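4 Setting up a tabletop scene in Plilora

Applies to: Plilora simulator with the Dinik two-finger gripper model
Last revised: 15 January 2026

4.1 Before you begin

Plilora must be installed and the Dinik arm model registered as described in section 3. Close any other project that uses the same arm model. Two projects cannot hold the model open at once, and the second will load with the gripper locked.

You will need:
The Stedusetti object library, unpacked to the project folder
A tabletop scene file
Write access to the project folder

4.2 Loading the scene

1. Open the project and choose Scene, then Load.
2. Select the tabletop scene and press Open. Textures are read first, then collision shapes. The status line shows Ready when both are in place.
3. Choose Arm, then Attach, and select Dinik from the list.
4. Press Home. The arm moves to its rest position with the fingers open to 70 mm.
5. Choose View, then Wrist. The view switches to the camera mounted above the gripper palm.

Note: The wrist view turns with the last joint. Table edges will often run at an angle across the window. To level the view for checking, use View, then Align to Table. This changes the display only and does not move the arm.

4.3 Placing the target object

1. Open the object list and drag the target on to the table.
2. Press Drop to Surface. The object is lowered until its base touches the table.
3. Set the object to Active. Objects left as Static cannot be lifted and will stop the arm on contact.
4. Jog the arm in the table plane until the gap between the fingers lines up with the part you intend to grip.
5. Check the clearance on both sides of the target before lowering the arm.

For upright objects with parts that stick out, such as figurines, line up on the narrowest section of the body. An outstretched arm or handle is part of the collision shape and will catch a finger if the gripper comes down over it.
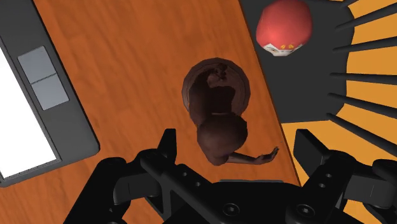 Figure 4. Wrist view with a figurine as the target. The gripper fingers are at the bottom of the window.

Objects beyond the table edge stay in the scene and are drawn in the wrist view, but the grasp planner ignores them unless Include Floor is ticked. Leave this option off for tabletop work - planning time rises sharply when it is on.

4.4 Running a test grasp

1. Set the approach speed to 34 mm/s.
2. Set the grip force limit to 4 N.
3. Press Plan. The planned path is drawn in the side view only.
4. Look along the path for contact with other objects on the table. Move them or raise the approach height if needed.
5. Press Run.
6. When the fingers close, read the width shown in the Gripper panel. A reading of zero means that the fingers have missed the target.

CAUTION: Do not press Home while an object is held. The arm takes the shortest joint path and does not check the held object against the table. Press Release first.

4.5 Faults

Code 68, target wider than opening: Turn the wrist so that the fingers close across the narrow side, or scale the object in the object list.

Target falls over on contact: Lower the approach speed and check that the fingers are centred. If the fault remains, run Rebuild Mass in the Dixit add-on and load the scene again.

Wrist view blank: The arm is not attached. Repeat step 3 of section 4.2.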